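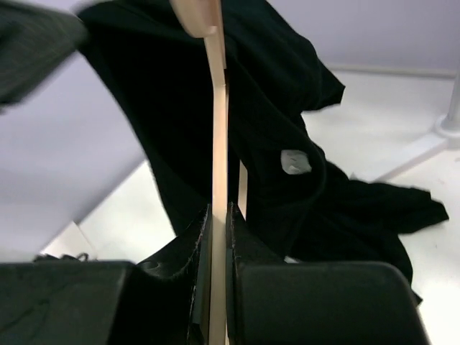
Trustavholm shared workshop, garment arm build
Minutes, 5 Jul 2022

Present: Ha-rang Kwak (chair), Dušan Mujić, Lejla Kolev, Obed Ankrah (minutes)
Apologies: Hrvoje Nikolovski

1. Last minutes
Accepted with one correction. The new gripper pads were paid by Dušan, not from the group money. He will be paid back 58 euros.

2. Gripper
Dušan explained the present state of the fingers. They close well on a thin hanger, but with thick plastic he wants more opening. Lejla asked if the pads should be changed now. Agreed to keep them until August and then compare with the softer ones from Celtow.

3. Clothes and hangers
Lejla prefers to continue with mixed hangers – the wire ones, the plastic ones, whatever we have at home. Ha-rang would like one type only until the grasp is reliable. After a long discussion we decided to stay with mixed hangers and to write the type in the log for each try.

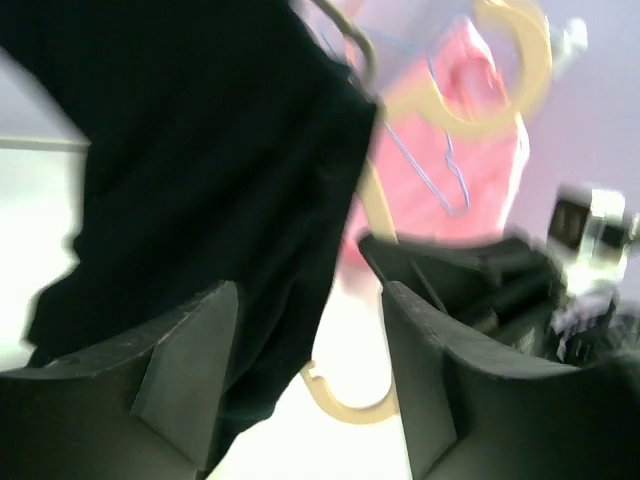

Black clothes are still the most difficult for our software, as the folds give very little contrast. Obed will try a longer exposure, but he is afraid that the white table will become too bright. Dušan offered to bring a grey cloth to put over the table.

4. Log
The log has now 408 tries. Hrvoje wrote by e-mail that 15 of them have no hanger type, and he will complete them from his notes.

5. Power supply
The Zetar unit stays on the bench for now. Ha-rang will ask Milošević for the price of a second one.

6. Other
The key of the cupboard is again with Lejla. Please return the small hex keys to the box.

Next meeting: in August, date to be sent by Ha-rang.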